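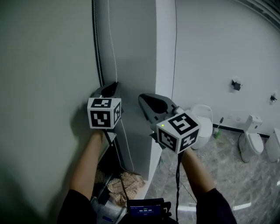 By Tayla Doolan

Lenka Havlíček had lived in her apartment on Juscombe Street for six years before she looked properly at the walls. They were gray when she moved in and she left them that way. Then in October a neighbor gave her half a can of dark green paint, and she did the hallway in an evening.

"I hated it by breakfast," she says. "But I hated it because of the light in there. The color was fine. I put the same paint in the bedroom and I've kept it."

Havlíček now advises renters and first-time owners on paint, mostly people with small rooms and small budgets. She has seen 876 homes and keeps a notebook page on each. She charges $300 for a visit and won't recommend a color from a photograph.

Her first question is what time of day the client is home. A nurse who sleeps until two needs something different from a couple who are out from eight to six. "People choose paint on a bright morning in the store," she says. "Then they only ever see it under a lamp."

Pale gray is the shade she gets asked about most. She has nothing against it, though she thinks it gets picked too quickly. In a north-facing room it can turn blue, and next to a bright white trim it can look dirty. She tells clients to paint a large piece of card, lean it in a corner and leave it there for several days.

"Corners are where you find out," she says. "You get two walls throwing color at each other, and it always comes out stronger than the sample."

She is less patient on the subject of accent walls. One client, Jong-dae Yeo, wanted a different color on every side of his living room. They argued over it for most of an afternoon and settled on two. "He still thinks I was wrong," she says. "He may be right. He's the one who lives there."

I ask what she would do with a landlord who allows only white. She says to buy a warmer bulb, wash the walls and hang something large. Washing makes more difference than people expect, particularly near switches and door frames.

Her own hallway is white again. The green bedroom could use a second coat behind the door, where she ran out of paint.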